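Shelf robot update from the Rilurum workshop

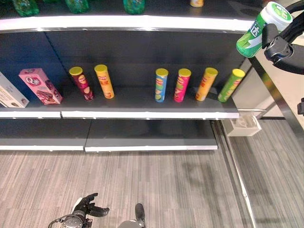
The two-armed build in the back bay has been stocking shelves since February, and several members have asked what it is for and when they can have the bay back. Ekene Ugwu and Agnes Solheim wrote up where things stand as of August 24, 2020, and I have put their notes in order.

The project is called Fenari. The aim is a robot that can take cans, tubes and boxes and put them on an ordinary store shelf, using parts that a small workshop can buy, print or repair. It is not meant for sale. Ekene wants a machine that people here can take apart and learn from, and the shelf job was picked because it is dull and easy to repeat, and because the groceries are cheap to replace.

The shelving came secondhand from a shop that was closing. It is dark gray with white front edges, and it has been more useful than the plywood rack we started with. Real shelves have lips. The first version of the placing routine came in flat and low, and the bottom of the can hit the lip every time. Agnes changed the path so that the hand comes in high, clears the edge, then lowers. That added two seconds to each placement and got rid of most of the knocked cans.

Chip canisters are still the hardest item. They are tall and light, and if the fingers open unevenly the canister goes with the slower one. You end up with a row where one leans left and the next leans right. For a person that is a quick nudge. For the robot it matters, because the next placement is planned around where the last canister was supposed to be. Lovisa Løken is working on a tidy-up pass in which the open hand pushes each tube square before the next one goes in. It works on the bench with a single canister. It has not been tried on a full row.

The middle shelf is where nearly all the testing happens. The upper shelf is at the limit of what the arms can reach with the elbow in a sensible position, so for now we only ask for short, wide items up there. The bottom shelf is not in the program yet. To reach it the whole body has to come down, and the lift column we built from Geneseck rail binds near the end of its travel. Vidar Strand has had it apart twice. He thinks the rail was mounted a little out of parallel and plans to shim it before replacing anything.

On the hands: the finger housings are black plastic, printed in layers here in the shop, and they have held up better than expected. We have broken 6 finger segments so far, all at the same pin hole. The new segments have a thicker wall at that point and none of those has failed. If you print spares, please use the file marked with the thicker wall and not the old one, which is still in the shared folder until somebody clears it out. The tendon cord is the next weak spot. It frays where it leaves the wrist, and we are trying a short sleeve of tubing there.

Cables have cost us more time than the software. A wrist that turns through its full range will find any loop you leave loose. Please do not tie anything down on the right arm without asking Agnes first — she has it routed so that it has enough slack to turn both ways, and a tie in the wrong place will pull the connector.

Lighting turned out to be an issue too. In the afternoon the sun lays stripes across the floor and puts glare on the white shelf edge, and the vision program sometimes reads the glare as part of an object. Vidar Åberg has offered a roll of diffusing film for the windows. Until it is up, the serious test runs are done in the morning.

The last full test was 23 placements on the middle shelf. Most stayed where they were put. The failures were two canisters that tipped over and one box that was set down at such an angle that the next item would not fit beside it. Boxes had been going well, so that one is worth looking at.

What the project needs:

Empty chip canisters with the lids still on. Any flavor, rinsed out please. Full ones are also accepted.
Someone who knows linear rails and has a free evening to look at the column with Vidar S.
M3 heat-set inserts. We are nearly out, and the Rønning order will not be placed until next month.

The back bay stays booked for the robot through the fall. The drill press beside it is open to everyone as usual, but check that the arms are switched off at the wall before you walk behind the shelving. Questions can go to Ekene, or leave a note on the board by the sink.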